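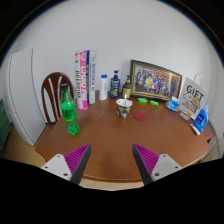 From: Kgomotso Sibiya
To: handheld-grippers list
Subject: Re: ribbed fingers vs. flat pads on the Mokgethi handheld
Date: January 2021

Nandi Buthelezi wrote:

> We are about to order fingers for two more handhelds and I would like
> to settle on one type. The flat pads from Skindero have been fine on
> boxes but they let go of anything round and smooth unless we squeeze
> hard, and then the soft bottles fold. You have the ribbed wedges on
> yours. Questions:
>
> 1. Do the ribs wear, and where?
> 2. Does the wedge block the camera when the fingers are open?
> 3. Did you have to change anything in the Vindix controller settings
> when you replayed on the arm?
>
> Pass/fail numbers would be enough, I don't need a full report.

Nandi,

Taking these in order, then the numbers.

1. Yes, at the tips first. After the December runs the ridges near the point were visibly rounded on one pair. The dark strips on the facing edges went before the ribs did. Two of them lifted at the tip end and I had to glue them again. Clean the wedge with alcohol before gluing or it will lift again.

2. With the fingers fully open, no. They sit low left and low right in the fisheye view and the middle of the table stays clear between them. Each wedge narrows toward the tip, so even at half opening you lose less of the table than with a square pad. What you do see more of is the mounting plate, light gray on ours. It has no effect on tracking that I could measure, but if you mask the gripper out of the image you will need a new mask. Do not reuse the one for the flat pads.

Magenta was what we had on the spool. It segments easily against a brown table. It does less well when there is something pink behind it, such as a book spine, so check your thresholds on a cluttered table before you trust them.

3. One change. The wedges flex, so the commanded width and the width at the contact are different. I set the closing offset in Vindix to 7 mm and left the force limit alone. With the offset at zero the arm stops short on narrow items. The flat pads need no offset.

Numbers. Same operator, same table, 34 attempts for each finger type, divided evenly between tall smooth items and everything else, so 17 in each group. A pass is lift, hold for 5 seconds, and set down upright.

Tall smooth items (soda bottle, pump bottles):
ribbed – 16 of 17
flat – 11 of 17

Everything else (paper cup, books, small flat things):
ribbed – 12 of 17
flat – 13 of 17

The second group is too small to call a difference. Most of the ribbed failures there were flat items lying on the table. The tips are pointed but they are also soft, and they ride up over a thin edge. The flat pads have a harder lip and get under it more often. If your task list is mostly flat items I would stay with Skindero.

Books were even. One at the end of a row is easy with either type. From the middle of a row neither works without tipping the book out first, and I did not score those.

The paper cup is worth a separate comment. Both types lifted it, but the flat pads dented the wall on most attempts. The ribs spread the load and the cup kept its shape unless I closed past the rim diameter.

I have not tried Cola, the arm at your site, with either set. All replay was on ours, and the wrist on Cola is stiffer as I remember it, so expect to redo the offset. Start at 5 and go up.

One caution on mounting. There are three holes in each plate and the larger one is the locating hole. Fit that one first, then the other two, and check that the tips meet at full close before tightening. One of our sets was out by a ridge and we lost a morning to it.

I can send the mask and the Vindix parameter file. Tell me which camera height you are using, as the mask depends on it.

Kgomotso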